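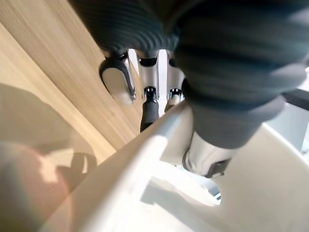
Dark ribbed sleeve and metal parts, close up.

About Plonholm

Plonholm is a small language school for adults who have come to live in a new country. Myrtle Hutchins opened it with one evening class and 19 learners. Today we teach up to 200 people in a year, in groups and one to one, and our rooms are on the first floor of the Psarras building.

We teach the English of daily life: the doctor, the landlord, the letter from the school. Grammar is also in our lessons, but it comes after the speaking. Many of our teachers have learned English as a second language themselves, and they remember well which things are difficult. 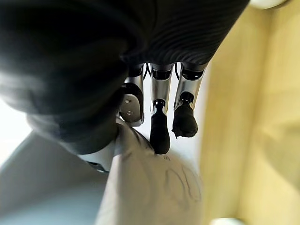
Vocabulary is for most learners the longest work. Our beginners' course, Erura, has 400 words, and they are chosen from what students told us they need. We like to teach words by small differences. Grey fabric below and dark ribbed lines above, as you see them here, give already four useful words, and "ribbed" is one which even our advanced students often do not know.

Courses begin in July and again in winter. A place test is free and takes one short visit.
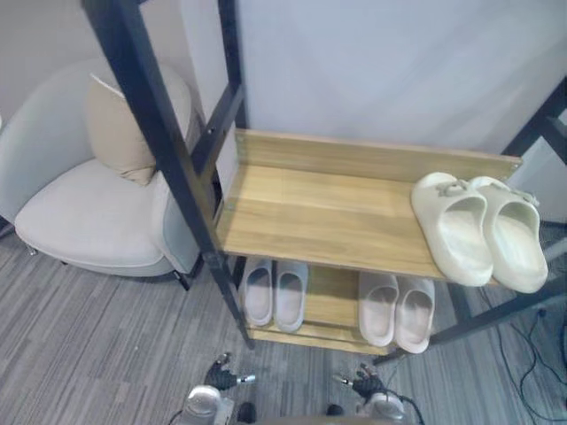

The home is the subject of our first unit, and students learn to say where things are. A sentence such as "The cream sandals are on the upper shelf, on the right side" looks simple, but it contains two times the word "on", and in many languages these would be two different words. We practise this slowly and everybody speaks.

For companies we offer the programme Dultetach, with lessons at the place of work. Please write to our office or visit us in room 121.

Page last changed: 17 February 2023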